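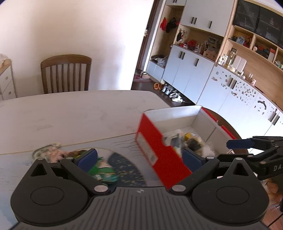
The Second Life of the Dining Room

ALTCOMBE — When Emiko Ishida and her husband bought their house on the hill side of town, the agent walked them through the dining room without stopping. She told them most buyers took that wall out first.

They left it in. Four years later it is the room they use most, though they seldom eat a formal meal there. Ishida pays the bills at one end of the table. Her sons do homework at the other. In August the family played a single board game that stayed out for nine days.

"My mother had a dining room we weren't allowed in," Ishida said. "I wanted the table. I didn't want the rules."

For years the separate dining room has been losing ground to the open kitchen. Jasper Visser has drawn house plans in Altcombe and neighboring Skavcombe for most of his working life, and he stopped including one by default a long time ago. Clients wanted an island with stools, and they wanted to see the television from the stove.

Lately some of them have been asking for the wall back. Visser went through his files for this article and found 73 remodeling jobs in which the owners had first planned to open up the ground floor. In 559 square feet of combined kitchen and living space, he said, a family of five has no place to make a phone call.

"They ask for a door," he said. "They don't always call it a dining room. One couple called it the project room. It had a table and six chairs in it."

Storage is usually the next request. Old dining rooms had a china cabinet. The newer ones tend to have cupboards built along a wall, and the cupboards hold printer paper, wrapping supplies and puzzles along with the plates. Dale McIntyre builds them in a shop on Prorkdale Road. He advises customers to make the lower shelves deeper than they think they need and to skip glass doors.

"Glass means you have to keep it neat," McIntyre said. "Most people aren't going to."

The table itself is a harder purchase. Hsin-yi Siu refinishes used ones and sells them out of a former feed store. Large tables used to sit for months. She sold one last year for $100 to a buyer who came back for a second, so he could push the two together.

Siu tells people to measure the room with the chairs pulled out. She also tells them to expect scratches. Her own table has a burn mark from a glue gun and a row of dents where her daughter learned to use a hammer.

Ishida's table has its marks too. She keeps a cloth in a drawer for holidays, and the rest of the year she leaves it off.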